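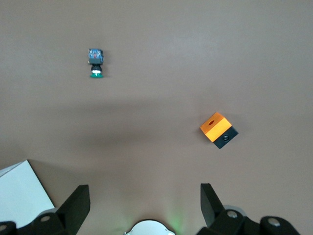
The little button, on the tabletop.

Pager went off at 4 a.m. and I was in my boots before I was properly awake. Automatic alarm at the old Gamwood warehouse, again. I rode in the back of the second engine with my coat buttoned wrong and half a granola bar in my pocket that I'd been saving since August, I think. It was a burst sprinkler pipe over the loading dock. We shut the valve, pushed water out the door with squeegees for what felt like forever, and I got home just as the neighbors were leaving for work. My socks are still on the radiator.

Couldn't get back to sleep so I went over to the station early for the hose work. I'd forgotten how much I like the place when it's quiet! The bay doors were up, the radio was on low, and somebody had left a pan of cornbread in the kitchen with a note that said EAT THIS. I ate two pieces standing up. Then we laid everything out on the back lot and started pressure testing, section by section, writing each one down in the log. We got through 3584 feet by early afternoon, and only one length failed, a seam right by the coupling. I'd have guessed the old yellow stuff would go first but no, it was one of the newer ones.

My hands are wrecked. I keep dropping my pen.

Drill tonight was ladders. I have been dreading ladders since last fall, when I froze up at the top of the tower and had to be talked down a rung at a time (everyone was very nice about it, which made it worse). So tonight I just went second in line so I wouldn't have time to think, and I kept my eyes on the rung in front of my face the whole way up. Stepped over the parapet, slapped the roof, came back down. My knees were jelly but I did it – and then I did it again with a roof hook, which I was not planning on. I'm pretty proud of that, to tell the truth.

After drill we had the meeting, which ran long. Most of it was about whether to send the old Titel pumper to Cirkness for the parade or let it stay home and rest its poor transmission. There's a group of us who want it to go. It's slow and it smokes on hills, but people along the route love that truck, and kids run right up to the curb for the bell. The other side says if it dies halfway we'll be the company that blocked Main Street, and okay, that's fair. We put the vote off until next month. Then there was a long back and forth about chicken for the dinner, which I will not write down here.

I signed up for the pump operator class too. It's 12 weeks, over in Vasseur, and it means giving up a lot of evenings, but I've been saying I'd do it ever since I got off probation and I'm tired of hearing myself say it. I have to get the form in with a copy of my license. Must remember to find the license.

Home by ten. Leftover soup, cat on my feet, pager on the charger. Need to buy granola bars and better socks.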